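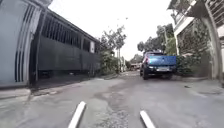 Masking the robot's own body out of the local costmap

Anything bolted to the front of the robot that the camera can see will sooner or later be taken for an obstacle. The planner then stops, or keeps steering around something that never gets closer. These steps use the Skullura perception package with the Limdale planner.

Before you start, park the robot on open ground and check that the camera mount is tight. A mask made with a loose mount is no use later.

1. Record a short clip while driving slowly. Seven or eight seconds is enough. The background has to change from frame to frame.

2. Run the mask builder on the clip. It marks every pixel that stays the same while the rest of the picture moves.

3. Open the mask and look at the edges. Grow it by 2 pixels on all sides. If you see stray spots in the sky area, erase them by hand – flat sky hardly changes and often gets marked by mistake.

4. Save the file as body_mask.png in the config folder and set use_body_mask to true.

5. Restart the perception node, then the planner. The order matters.

Now drive a lane with parked vehicles and people on foot, and watch the costmap. The area just ahead of the bumper should stay clear until something real enters it.
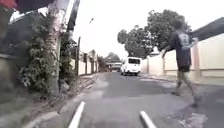
Does the mask hide a pedestrian who gets very close?

Only the part that falls on masked pixels. Everything outside them still goes to the detector, so keep the mask tight and leave the bumper switch enabled.

Rebuild the mask whenever the camera is moved or the lens is changed. Old masks can be kept in the same folder under another name.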